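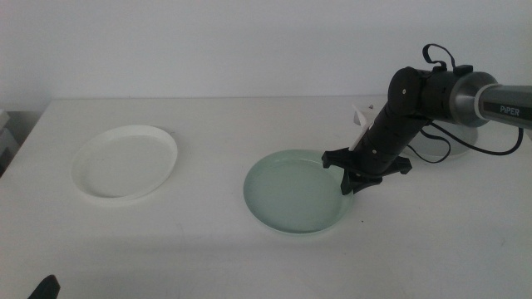

## Robotics club, week four: plates

We picked plates for the November challenge, and I'm the one who argued for them, so I get to write the post. The rule sheet from Prostgate (the regional student contest we enter) says each team chooses one household job and gets two arms to do it. Last year's team folded towels. Plates sounded easier.

The job is to stack them. They start spread out on a white table, and at the end they should be in one pile. You get points for each plate that ends up on the pile and you lose points if anything slides off. There is no bonus for speed, but there is a time limit, so you can't crawl either.

I'd never worked on anything with an arm before this semester. My part until now was the Wama, a little wheeled thing we built for the spring open house that followed tape on the floor. With wheels, if you're off by half an inch you just correct. With a plate, half an inch means the finger comes down on top of the rim and pushes.

What we do on a normal evening is drive the arms by hand, over and over, and save the runs. The saved runs go into training. We had 2714 of them when I checked before dinner, and 1950 were good enough to keep. The rest had a pause in the middle, or a bump, or somebody let go too early. I went through a lot of the bad ones myself and it's dull work, but I learned more from that than from driving. My own mistakes are nearly all the same one: I tilt the plate before I've lifted it clear.

The part we're working on now is the set-down. Picking up by the rim means the plate comes in tilted, and then it has to go flat on top of whatever is already there. If you release too high it drops. If you go too low the bottom edge catches and shoves the pile.

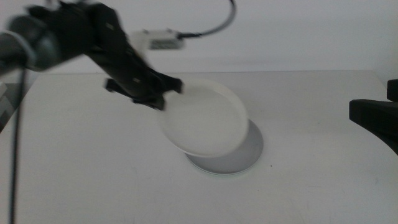 *Bringing a white plate in over the gray disk.*

We wrote the driving steps on the board so everyone does them the same way:

- Open the fingers all the way before you go down.
- Take the rim, never the middle.
- Lift first, then move sideways.
- Lower until the near edge touches, then let it level out.
- Back off slowly.

The third one has my initials next to it. Fair enough.

I also spent a while on the view from the wrist. Everything on our table is pale. White table, white wall, white plate, and the greenish ones aren't much better. Cuypers, the program we use to sort and label the runs, lets you step through one frame at a time, and in some of them I had to look twice to find where a rim stopped and the table started. I suggested a dark tablecloth. The rule sheet says the table surface stays as supplied, so that was the end of that.

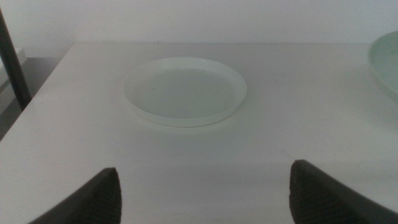 Evie Lambert thinks I'm worrying about the wrong thing. She says the rims are easy enough to learn if we give it plenty of starting positions, and that our real problem is we always put the plates down in the same few spots before a run. I went back and checked, and she's right about the spots. So next session we shuffle them every time, even though it makes the evening longer.

Other things on my list: tidy up the run names, ask if we can get the room until nine, and read the Cimitz write-up from last season, which is supposed to have a good section on letting go of things. If anyone has a copy with the diagrams still in it, please send it to me. Mine has blank boxes where they should be.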